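4.2 Rules for work close to the floor

The rules in this section were written for humanoid robots that handle goods at floor level. Existing guidance in our laboratory treated the legs as part of the base, and so it gave limits only for the arms. We found this insufficient. When the robot reaches for a low container, the legs and both arms share a small space, and each of them can touch the load or the furniture. Figure 6 shows the workspace of the Flurnine trials with a shallow tray and packed goods.

The first rule concerns clearance. Before any motion of the arm, the operator must confirm that the cables on the forearm can't catch on the rim of a container. The second rule concerns the hand that isn't in use: it should stay open and still, and it should not be used for support against a cabinet or wall.
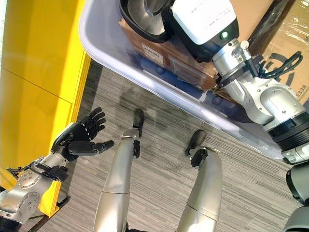
Figure 6. Floor-level workspace, seen from the head of the robot.

The third rule is about stopping. A stop command must hold all limbs in their present position – also the legs – until the operator has looked at the contact points. Begović proposed a waiting time of 2 seconds before release, and we kept this value. In the trials, 18 of 20 stops met the rule in full. The other two were released too early by the operator, and the Stakier log recorded both cases correctly. We therefore recommend that release should need a separate confirmation.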